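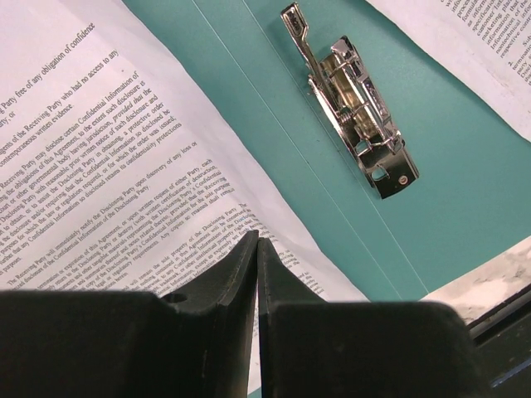

Keeping old paperwork: binder or folders?

marmalade_jo
Hi all! I've got every lease and agreement since we moved to Parkmont, 642 pages of it, and I'd love to keep it all in lever-arch binders (so easy to flip through). Anyone else?

dromport_dad
Welcome, Jo! I'd scan the lot and shred it, myself. My binders always tore the holes.
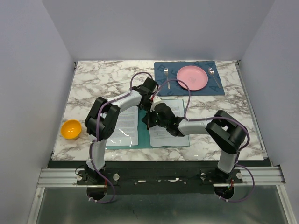 Teal folder, open on the marble-pattern top

marmalade_jo
Oh, I couldn't shred a signed page, I'd never sleep!

quiltnpaper
With Jo on this one. Mine go back to February, filed by date, 10 tabs, and I do love a tab.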